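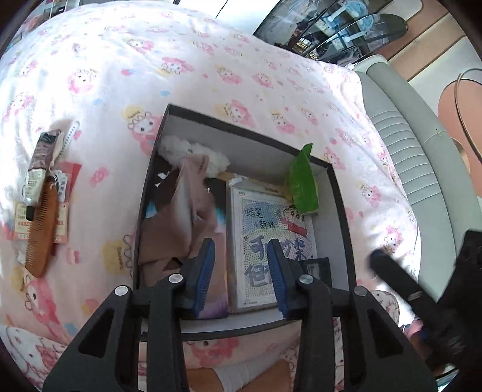
Right, I've been putting this off for weeks but a few of you asked, so a thread on what happened when I tried to learn to sleep properly at the age of forty-odd. Get a cup of tea (decaf, you'll see why).

Background: I have been a rubbish sleeper since school. I drop off fine. Then it's 3am and I'm wide awake composing a reply to an email from a man in Tamley who wanted his deposit back. Every night. Different man, same sort of email.

I'd tried the usual. Lavender. Magnesium. A podcast where someone reads out the history of canals very slowly, except I got interested in the canals. I can now tell you far too much about lock gates.

In the end my friend Perihan Kocabaş got fed up with me yawning at her over lunch and said to write down when I went to bed, when I got up and how many times I woke. No gadgets, just a notebook by the kettle. I said I didn't have time. She pointed out I'd just spent ten minutes telling her about canals.

So I did it. 116 nights in total, starting last autumn. Missed a few when I had that awful cold, and I'm not counting those.

First thing I learnt: I was spending well over nine hours in bed and sleeping for maybe six of them. I'd been going up early to "catch up", then lying there getting crosser and crosser. I really thought early nights were the sensible thing!

So I started going to bed later. Midnight, alarm at half six, weekends as well. The first fortnight was grim. I put the milk in the cupboard. I cried at an advert for gravy. Please don't copy me if you drive for a living or you're poorly – talk to your GP first, I did, and she was lovely about it.

Somewhere in week three I slept from midnight to ten past five in one go. I know that doesn't sound like much. I rang my sister.

Then I got cocky, had two coffees at a work do in the afternoon and was up till all hours reordering the spice drawer. Coffee stops at noon now. I miss the three o'clock one more than I miss some of my exes.

Other bits that helped, in no order:
Getting up if I'm awake and annoyed. I sit on the stairs with a dull book until I start nodding.
A heavier curtain.
Two thin blankets instead of one thick duvet, so I can kick one off.
Turning the clock to face the wall.

The clock one is huge, by the way. I used to do sums all night. "If I fall asleep now I'll get 4 hours." Nothing wakes you up like mental arithmetic.

Bits that did nothing for me: cherry juice (nice though), special socks, that spray everyone swears by, and counting backwards. I once started from 1,384 because a website said to pick a number with no meaning, and I got all the way down into the hundreds before I gave up and made toast.

I also gave up the Sunday lie-in, which caused ructions at home. There is still some muttering. I've been making the tea and bringing it up as a peace offering, so everyone else has done quite well out of it.

Oh and the emails! I keep a pad on the landing now. If the deposit man turns up in my head I go and write "deposit man" on it and go back to bed. In the morning it says "deposit man" in terrible handwriting and I have no idea what I was so bothered about.

Someone's already asked if I'm cured. No. Last week I had a dreadful couple of nights over a boiler quote from Rowbotham and I was back on the stairs with my dull book. But a bad night is just a bad night now – I don't spend the whole next day dreading the one after.

The dull book, for those asking, is my late uncle's manual on drystone walling. It isn't dull enough, I've started looking at walls.

Perihan wants it known that she was right. She was right. She's also asked for her notebook back, and she can't have it, it's got jam on it.

Happy to answer questions but I'm off at half eleven to brush my teeth and potter, so be quick.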